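Two-Arm Tool Packing: Gallery from the Gusell Manipulation Study

3 min read

The Gusell Manipulation Study examines how a pair of low-cost robot arms can learn to put hand tools away in a storage box. The task is ordinary in a workshop and difficult for a machine. Tools differ in length and weight, they lie at different angles, and the box must be held, opened and closed with some care. The study was carried out at the Postley Laboratory under the direction of Ulises Garrido, and its results were released in January.

The work compares two ways of training the same control policy. In the first, the policy learns only from complete demonstrations, in which an operator guides both arms through the task from beginning to end. In the second, called the Paredes method within the laboratory, each demonstration is divided into shorter segments, and the policy is trained on the segments together with a signal that marks where one ends and the next begins. Both versions used the same 121 demonstrations, and neither was given a model of the tools or the box.

The pictures in this gallery show the workcell and the task. Readers who require the full account of the method should consult the technical report, which contains the training settings, the scoring rules and a list of failed trials.

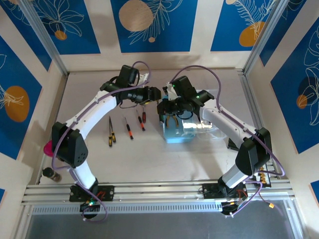
Gusell Technical Bulletin, Issue 22

The two arms are mounted on a single aluminum rail along the near edge of the table and share the space between them. Neither arm has a fixed role. In the demonstrations, operators were free to lift a tool with whichever arm was closer, and the policy was expected to learn the same habit. Handling near the box proved the most demanding part of the work, as both grippers must often operate within a small area. The pliers, with their orange handles, were among the harder items in the set. Their two handles can shift apart in the grip, and a grasp that is suitable for a screwdriver may turn them out of line with the opening of the box.

The study therefore scored contact between the grippers separately from dropped tools. Under the first training method, contact between the arms was the most common reason for ending a trial early. Under the Paredes method, it fell to second place, behind incomplete placement. 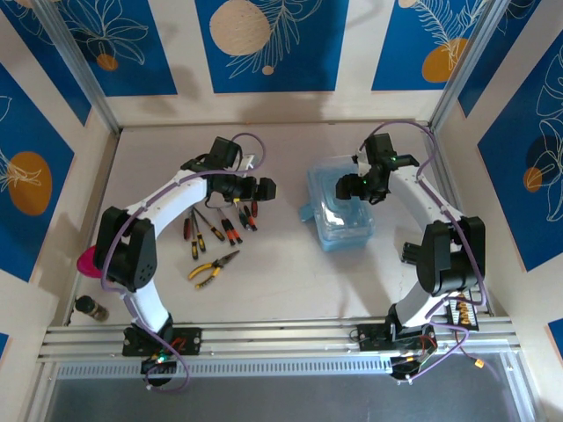 Screwdrivers and pliers on the floor of the workcell, with the storage box beneath the right gripper.

Tool positions were varied throughout the study. Operators were instructed to lay the tools out by hand and to avoid straight, evenly spaced rows. Some layouts placed handles close together or left tools partly under an arm. Such arrangements limit the directions from which a gripper can approach, and they were retained in the test set for that reason.

The walls of the cell carry patterned panels in blue, with leaves, flowers and circles. The pattern was kept the same in training and in the main tests. A smaller test with plain walls is described in the appendix to the report. Performance declined in that test for both training methods, and the authors regard this as a limit of the present work. 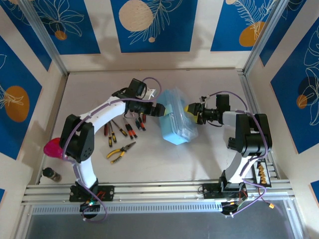
Both grippers in contact with the box, the left at its blue body and the right at the transparent lid.

Actions on the box require the arms to work as a pair. One gripper must steady the body while the other acts on the lid, and the forces applied by each must remain in balance. The segment signal was of greatest value in this part of the task. Policies trained without it tended to release the box early or to continue pressing after the lid had reached its position. Policies trained with it held their grasp until the segment was complete in a larger share of trials.

The arms do not carry force sensors. Contact is estimated from motor current and from the camera views, and the estimate is less reliable when the box is tilted. The laboratory intends to examine this question in a later study. 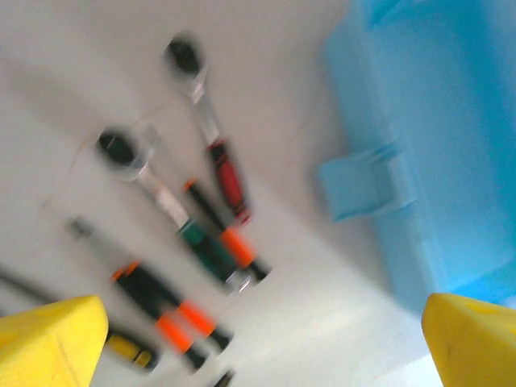

View between the yellow gripper fingers, with ratchet wrenches and screwdrivers beside the light blue box.

Views from the wrist were supplied to the policy together with the view of the whole cell. They give a close record of handles and shafts at the moment a grasp is chosen, although rapid movement of the arm can blur them. The research team considered removing blurred views from the training data and decided against it, on the grounds that the policy would meet the same blur in use. A comparison included in the report supports this decision. The policy trained on all views performed at least as well as the one trained on sharp views alone, and it paused less often above the tools.

The latch on the side of the box is small in the view of the full cell and is much easier to find from the wrist. When the wrist views were withheld, grasping of the larger tools was little changed, but actions on the box became noticeably less accurate.

Data and Further Reading

The demonstrations were recorded and sorted with the Wavesia software, version 4, which is maintained by the laboratory. The segment labels were entered by 2 annotators working separately, and differences between them were settled by Ulises Garrido. The labels, the scoring sheets and the layout guide for operators are available on request to the Postley Laboratory. Requests should state the intended use and the name of the requesting institution.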